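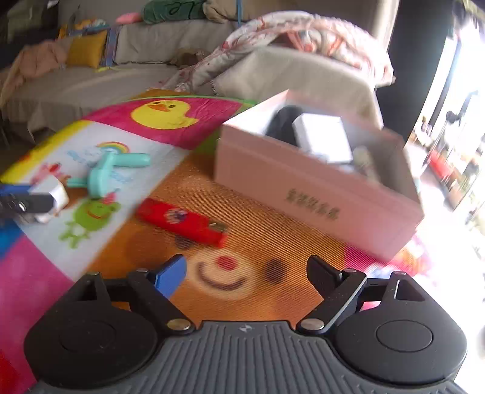

바닥에서 보내는 오후, 그림이 가득한 집

검색어를 입력하세요 검색

카테고리: 라이프 > 집과 가족

어릴 적 우리 집 안방에는 만화 그림이 잔뜩 찍힌 이불이 하나 있었다. 색이 어찌나 요란했는지 손님이 오시면 어머니가 슬그머니 장롱에 밀어 넣곤 하셨는데, 나는 그게 못내 서운해서 손님이 가시기만 기다렸다가 도로 꺼내 펼쳤다(그러고는 꼭 그 위에서 귤을 까먹다 혼이 났다). 그래서인지 지금도 알록달록한 천만 보면 발걸음이 느려진다.

직물 디자이너 히나 미라니를 만나러 간 것도 따지고 보면 그 이불 때문이다. 그는 '더나인'이라는 작은 공방에서 아이들 방에 깔 천의 무늬를 그린다. 차를 두 잔째 따라 주며 그가 말했다. "어른들은 멀리서 색부터 보잖아요. 아이들은 엎드려서 봐요. 코앞에 있는 그림 하나가 그날의 온 세상이 되는 거죠." 그래서 그는 도안을 다 그리면 꼭 바닥에 펴 놓고 그 위에 배를 깔고 눕는단다. 무릎이 예전 같지 않다면서도 그 순서만은 건너뛰지 않는다고.

작업실 서랍에는 그동안 그린 도안이 1032장 들어 있다. 구름 위에서 낮잠 자는 고양이가 있는가 하면, 길이 끊겨 버려 끝내 쓰지 못한 기찻길도 있다. 버리지 그러느냐고 물으니 펄쩍 뛴다. 언젠가 이어 그릴 생각이라는데, 그 말을 한 지 벌써 여러 해란다!

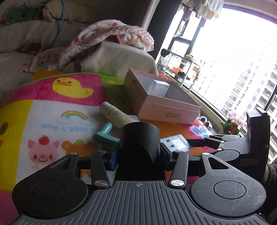 질홈, 10월

공방에서 언덕을 하나 넘으면 주나이드 자토이의 세탁소 '쿠레시'가 나온다. 올해로 27년째 문을 여는 집이다. 가을볕이 좋은 날이면 뒷마당 빨랫줄에 동네 아이들 이불이 죄다 나와 걸리는데, 그 풍경을 보려고 일부러 돌아가는 사람도 있다고 한다. 그에게 무늬 있는 천을 오래 쓰는 법을 물었더니 대답이 길었다. 뒤집어서 빨 것, 물은 미지근하게 맞출 것, 말릴 때는 그늘을 고를 것. 그러더니 한참 있다가 "그래도 바래요. 바래면 바랜 대로 덮는 거지" 하고 웃는다.

돌아오는 길에 어머니께 전화를 드렸다. 그 이불은 어디 갔느냐고 여쭈었더니, 반으로 잘라 다리미판에 씌워 두셨단다. 다음에 내려가면 들춰 볼 생각이다.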